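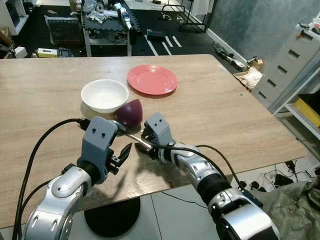
White ceramic bowl, metal spoon, wooden table.

Sterora Glass Moves Into Room 202

The Pîrvu Collection will open its rehung display of Sterora pressed glass in August. The pieces have been in storage since the old cases were taken out, and many of them have never been shown. They go into Room 202, on the north side of the building, where the light is steadier than in the front gallery.

Sterora was a small factory in Grerneto that made household glass: sugar bowls, butter dishes, tumblers, salad plates, ashtrays. Most of it was sold in hardware stores and at the factory gate. Very little was signed. The usual way to identify a piece is by the foot, which on Sterora glass was ground flat and left without polish, and by a faint seam that runs slightly off center through the pattern.

The best known line is Skimo, designed by Tincuța Ghiță in her second year at the factory. She had trained as a weaver, and the pattern of short raised bars set at right angles to each other comes from a basket weave she had drawn as a student. Her drawings for the line are in the collection and will be shown next to the glass. They are in pencil on squared paper, with notes to the mold cutter in the margins. On one sheet she asks for the bars to be made shallower so that the plates will stack. On another she crosses out a handle and writes "no" beside it.

Skimo was made in clear, smoke and a yellow-green that the factory called "linden." Linden was the least popular color at the time and is now the hardest to find. The order books show that a mold was expected to give up to 3,000 pressings before it was recut, and late pressings are noticeably softer in the pattern. We will show an early and a late tumbler next to each other so that visitors can compare the edges of the bars.

The display also covers the plain ware, which gets less attention. Ghiță is thought to have had a hand in some of it, including the low bowl with the turned-out rim, but there is no drawing to prove it, and the label says "attributed." A group of test pieces in thick clear glass has been put in the same case. They have bubbles and fold marks and were never meant for sale. A foreman kept them on a shelf in his office, and his family gave them to us with the shelf.

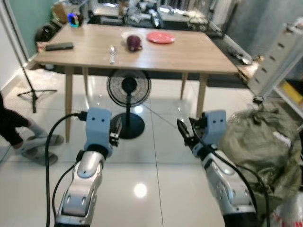
Roxana Rusu wrote to us after the spring newsletter to say that we had the date of the linden glass wrong. Her mother packed glass at Sterora, she said, and linden was already going out in crates the winter before the year we printed, wrapped in newspaper because the printed boxes had not arrived. She also remembers the lidded butter dish being sold without its lid as a second, for use as a soap tray. We have since gone back to the dispatch ledgers, and they agree with her. The new label carries the corrected date, and we have added a line about the soap trays.

We would be glad to hear from other readers whose families worked in Grerneto. Photographs of the pressing floor are especially wanted, as are price lists and anything with the early paper label, a blue oval. We can scan papers and return them the same day. Please call before bringing in glass, and do not wash off old labels or marks in wax crayon.

A booklet on Skimo is in preparation, with all of the surviving drawings reproduced at full size. The print run will be 1,000 copies. Members who want one held at the desk should let us know by 6/26/17. The booklet has a short section on care. In brief, old pressed glass should be washed by hand in lukewarm water and kept out of the dishwasher, which clouds the surface, and the clouding can't be removed at home.

Room 202 will be closed while the cases are put in. The weaving display across the hall stays open, and the study room can be used by appointment as usual. The elevator stops at Level 3 for both.

Contact the Pîrvu Collection | © 2017 Pîrvu Collection. All rights reserved. | Back to top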